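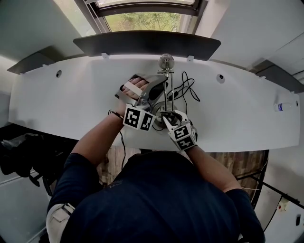 4. Marker tracking and gripper pose in Baseck

Complete section 3 (lens calibration) before you start. Baseck will let you skip it. It will also report "Tracking OK" with a lens file from a different camera, so don't take that message as proof of anything. All it means is that the detector found a marker and the solver returned a number.

4.1 Load the device files

1. Open the Devices panel and add one entry for the left gripper and one for the right.
2. Assign a marker map to each. The map tells the solver which marker IDs belong to which cube, and on which face.
3. Compare the IDs in the map with the IDs printed on the cube. Do this by eye, every time a cube is replaced.
4. Save the profile under a new name. Baseck overwrites the old one without asking.

Note: The Auto-assign button guesses left and right from where the markers first appear in the head view. If the hands are crossed when recording starts, the labels are swapped for the whole session and no warning is given. We leave it off.

4.2 Set the solver

1. Set Solver to Per-cube. The Single-face setting is faster, and it flips the pose whenever a marker is seen nearly head-on.
2. Set Max gap to 2 frames. The default of 25 gives a beautiful smooth path. Most of that path is made up by the filter.
3. Turn Smoothing off. You can smooth later, from the raw file. You can't get the raw file back from a smoothed one.
4. Turn on Write reprojection error. It adds a column to the log, and it is the only column in there we fully trust.

Caution: Polished metal can mirror part of a marker back at the head camera. The detector sometimes accepts the reflection as a second copy of the same ID. Set Duplicate ID to Reject both. The other choice, Keep strongest, keeps the wrong one often enough to matter.

4.3 Check the clocks

The head camera and the gripper cameras each stamp their own frames. The Statley sync module is supposed to line them up, and its status light turns steady when it believes it has. Check it anyway.

1. Start all streams.
2. Hold both grippers where the head camera can see them and close the jaws sharply, three times.
3. Open the Skew tab and find the same closing in every stream.
4. Read the offset. Anything above 21 ms means stop and resync.
5. Repeat at the end of the session. Clocks that agree at the start can drift, and a single check won't show it.

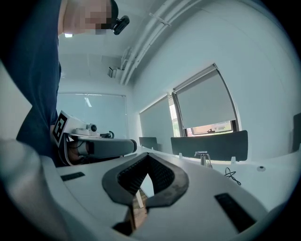

One reader of the last revision wrote that step 5 was overkill, that their own rig had never drifted, and that the sync module would surely flag it if it did. How the drift had been measured, the comment didn't say. The step stays. The module compares its own packets with its own packets, and a camera that buffers frames before sending them looks perfectly healthy to it.

4.4 Test the pose before recording

1. Put one gripper down on the desk and leave it alone.
2. Record 44 seconds with Zeman export turned on.
3. Plot x, y and z. A gripper at rest should give you flat lines with a little noise on them.
4. Look for steps. A step in a still recording is nearly always a face switch, where the solver moved from one marker to the next and the map has the faces slightly out of place.
5. Pick the gripper up, turn it slowly so that different faces come into view, and put it back in the same place. Compare the two rest poses.

If the poses disagree, fix the marker map. Do not raise the filter strength until the plot looks better. The plot will look better.

Caution: Keep loose cables away from the jaws during this test. A cable across a marker's border is enough to lose the detection, and the log records that the same way as a marker turned out of view.

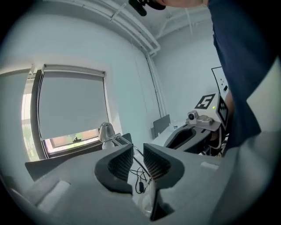

Can the left and right streams be merged before the pose is solved?
Solve each gripper by itself first, check both error columns, and merge afterward. Merging early hides which side the bad frames came from.

4.5 Export

1. Choose Export, Raw plus solved. The solved-only file is smaller and can't be checked by anyone later.
2. Leave Fill missing poses unticked. If the Altton planner refuses a file with gaps, split the file at the gaps.
3. Open the result in the viewer and scrub through it next to the video. The quality score printed at the end of export is an average, and one bad reach disappears into it.
4. Copy the profile, the lens file and the marker map into the same folder as the export.

Note: The planner import reads the unit from the file header and ignores the unit chosen in the dialog. We reported this in September. Until it changes, set the unit in Baseck before you export.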